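Wokora Poker Trainer: a month with the paid version

By Danish Shaikh
Sun 17 December

41 shares | 13 comments

I don't like poker training software much, and I should say so up front. I've bought four of these programs over the years and finished with exactly one. The pitch never changes. You play hands against a computer, the computer tells you what you did wrong, and after a few weeks you're supposed to be beating the people who used to beat you. Wokora makes the same pitch with nicer fonts.

A reader asked me to look at it after the last update, so I paid for a month and used it most evenings. I play small cash games online and a live game at Gristlow on Thursdays, low stakes, a lot of the same faces. If you're grinding twelve tables for a living, you already have your own tools and you can skip this.

Setup took longer than it should have. Wokora wants an account before it shows you anything, then it wants to know your "poker personality," which is a quiz. I picked the answers I thought were true and was told I was a Cautious Builder. My wife took it, having never played a hand of poker in her life, and was also a Cautious Builder. Make of that what you like.

After that you get the main menu with drills, full tables and hand review. The drills are the best part. You pick a spot, say the big blind facing a raise from the button, and it deals you that spot over and over. You choose fold, call or raise and get a color back. Green is fine, yellow is a small mistake, red is a big one. It's fast. I got through 316 hands in the first sitting without really meaning to, and I did notice that I was folding a few suited hands I ought to be defending. Fair enough. I got something for my money there.

The trouble starts when you ask why. Click on a red answer and you get a number for how much the mistake cost you and a sentence or two of explanation. The explanations are canned. I had the same line about "protecting your checking range" on three boards that had nothing in common, one of them a hand where I wasn't even the player checking. If you already know what a range is, the sentence tells you nothing. If you don't, it tells you less.
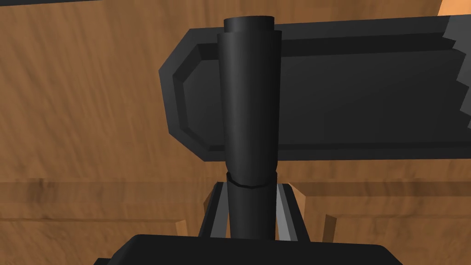
Full table mode is where I'd hoped to spend most of my time, and I ended up avoiding it. You sit down with 5 computer players, each with a name and a supposed style. One is loose, one is tight, one is called The Professor and takes forever to act on the river. The thinking delay is fake, as far as I can tell, because you can switch it off in settings and he plays the same way. They call too often before the flop and give up too easily after it. By the second week I was winning just by betting every flop and most turns. Try that on Thursday night against the retired guys at Gristlow and you'll be walking to the ATM.

The people who make these programs will tell you the bots are built to punish bad habits. These ones rewarded mine. I ran 1,000 hands doing almost nothing but betting when checked to, and my rating went up the whole way. I wrote to support about it and got back a polite note saying that results over a short sample can vary. They can. I'd still like to know why the rating counts that sample when it's flattering me and the small print says it doesn't mean anything.

Hand review lets you paste in hands from a real site. It read my cash game histories without a problem. Tournament hands were a different story. Antes got dropped, and in a couple of cases it put me in the wrong seat and then scolded me for how I'd played it. The update notes from June say this was fixed. It isn't fixed on my machine.

Now the price. The monthly plan is 13 dollars, and the free version gives you one drill a day and no review. Thirteen bucks won't hurt anyone who plays regularly. What bothers me is how hard the app works to move you onto the yearly plan. There was a banner on the menu, a popup after every third drill and an email on the day I signed up telling me the discount was ending. The discount was still ending when I logged in this morning.

I also tried it next to Bindley, which I've had for a couple of years. Bindley is ugly. It looks like tax software and the sound can't be turned off without muting the computer. But when it says you made a mistake it shows you the whole range for both players, hand by hand, and you can change the other guy's range and see what happens. I've learned more from messing with that one screen than from everything in Wokora. Brabec does something similar, though I've only used the trial and couldn't get it to run on the laptop.

So who is this for? Somebody who has read a beginner book and wants quick practice on starting hands, I guess. The drills will do that, and the phone version works well enough on a train. Buy a single month, do the blind defense and the three-bet spots until you're bored of them, then cancel. Canceling is under Profile, then Billing, then a page asking if you're sure, then another one.

I've canceled mine. The Thursday game is up slightly since I started, and I'm not giving Wokora credit for it. I had aces twice.

13 comments | Share this review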